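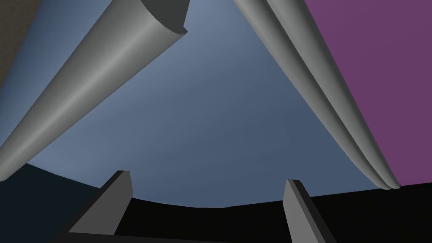 April, 6:10 a.m.

Well level at first reading 8 cm below where it stood at the end of last season. Air still, sky clear, ground soft at the gate and firm on the slope. Walked the Dumindale ditch from the headgate down to the second culvert before breakfast. No bank slumping. Two muskrat holes on the north side, both above the waterline I expect this year, both packed with clay anyway and tamped.

The headgate stem was stiff again. I backed the nut off, cleaned the threads with a brass brush and put on the thick grease left from the fall. It now turns with one hand until the last quarter of travel, where the plate binds in the left guide. The guide is out of line at the bottom. I could shim it, but the anchor bolts are rusted and I do not want to find out in the middle of an irrigation turn that one of them has sheared. Left it alone. Wrote it on the list for the dry week.

7:40 a.m. Opened the gate to the first mark. Water reached the first culvert in 25 minutes, slower than last year at the same opening. The bed is rougher. The grass on the bottom was never burned off, and the cut I made by hand in March only went as far as the bend. Past the bend the flow spreads and goes shallow. A ditch that is wider than it needs to be loses water twice, once into the bed and once to the sun.

Meter at the turnout read 2,282 at the start. I am logging the raw number this year and doing the subtraction at night. Last season I did it in my head in the field and carried the same error for most of May.

Dismantled the Gevum pump on the bench at midmorning. The shaft seal had been weeping since it went into storage. The ceramic face was good. The rubber bellows had taken a set and would not spring back. Replaced the seal, cleaned the old gasket off the housing with a plastic scraper, and turned the impeller by hand to check clearance. It touched lightly at one point, so I added a second paper shim and it ran free. Housing bolts tightened in a cross pattern, then once more after lunch when the gasket had settled.
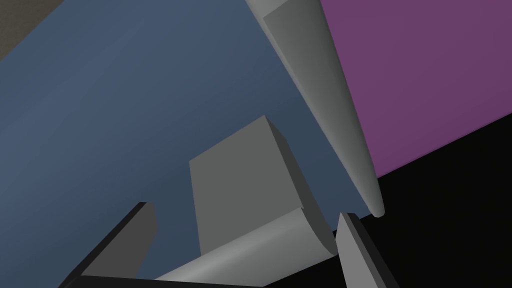
Primed it at 1:15 p.m. and it lost prime within a minute. The foot valve was holding, which left the suction line. Soap solution on the joints showed a leak at the Bech coupling, on the hose side. The clamp was tight but sitting too near the end of the barb. Cut the hose back square, pushed it fully home, moved the clamp. Primed again and it held. Pressure at the outlet came up to what it was before storage and stayed there for the rest of the test. Seal dry as far as I could tell with a finger.

The drip line on the lower beds is a different matter. I flushed the laterals one at a time and the far ones ran brown for a long while. The screen in the Imow filter was coated with fine silt and something slimy that came off with warm water and vinegar. The screen itself is sound. I think the silt gets in at the end of each set, when the pump stops and the line drains back. A check valve after the filter would deal with it. I have one in the shed with the wrong thread and will look for an adapter before I buy anything.

Planted nothing today. Soil in the lower beds balls up in the hand and does not crumble, so it is too wet to work. The upper beds are ready. Peas and the early onions can go in there tomorrow if the night stays above freezing.

5:30 p.m. Closed the headgate. It bound in the same place going down. Turnout meter read and entered in the field book. Tools wiped and hung, except the brass brush, which I left on the gate frame and will have to go back for. Hands smell of vinegar and grease. Soup, then the subtraction, then bed.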